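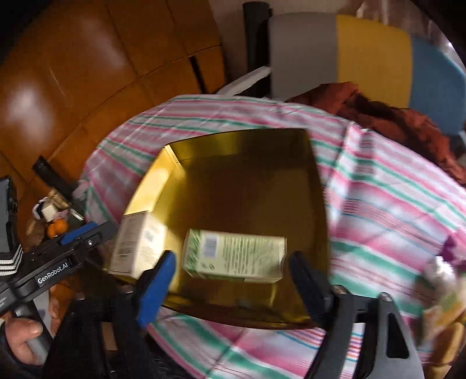
Subject: Re: [teablends] Ziltska sampler and the "stays fresh 13 months" claim

I've read the Ziltska page twice now and I still don't see where the 13 months comes from. There's a chart with no numbers up the side, a line saying "independently tested," and no word on who tested what. If one of you has the report, please post it. If it's only the chart, I'd like us to stop repeating it in the group order notes.

Quoting the message from last night:

> I don't see why people are being so hard on Ziltska. I had a box in
> the cupboard from last December and it tasted the same as a new one.
> Dritero charges more and their stuff goes flat in half the time.
> The new inner bag really does keep the air out, and they sold
> 2000 samplers through Mernari alone, so somebody must be happy.
> I say we switch the whole spring order over and be done with it.

A few things about this.

One box in one cupboard tells us that one box was fine. Did you taste it next to a new one, or are you going from memory? I can't remember what a green tea tasted like last week, never mind last winter, and I drink the stuff every day. Also, was it the mint blend? Mint covers up a lot. You could put mint in hay and I'd finish the cup.

Selling 2000 samplers means 2000 people bought a sampler. What I'd want to know is how many came back for a full-size box, and Mernari isn't going to tell us that.

On Dritero going flat: I've had that happen too, but both times the box had been sitting open next to my stove. I wouldn't hang that on the company. The bag may well be worse. I just haven't seen anybody keep the two brands the same way and then try them.

So here is what I'd do before we move the whole order. Six of us already have both brands at home. Open one of each on the same night, close them up the same way, keep them on the same shelf. Have someone else in the house brew them, same water, same time, cups marked on the bottom. Write down which one you think is which before you look. Do it again a month later and once more after that. It won't prove 13 months but it would beat the chart.

Then there's the price. The last group order came to 934 before shipping. Ziltska's quote looks lower until you notice that their box has fewer bags in it, and the shipping line just says "calculated later." I asked them what later meant and got a form letter thanking me for my interest in wellness. I have asked again.

Whoever wrote in about the Chiba green, I did try it. It was good. I don't taste the "ocean notes" and I doubt I would have thought of the ocean if the label hadn't brought it up. I'd still buy it again if it were cheaper.

I'm a no on switching for spring. Put me down for my usual from Dritero, plus one Ziltska plain green so I can do the test. If the cups come out the way you say, I'll post that here and change my vote for the fall.

Also, could people please trim the old messages when they reply? The last digest was mostly the same shipping address over and over.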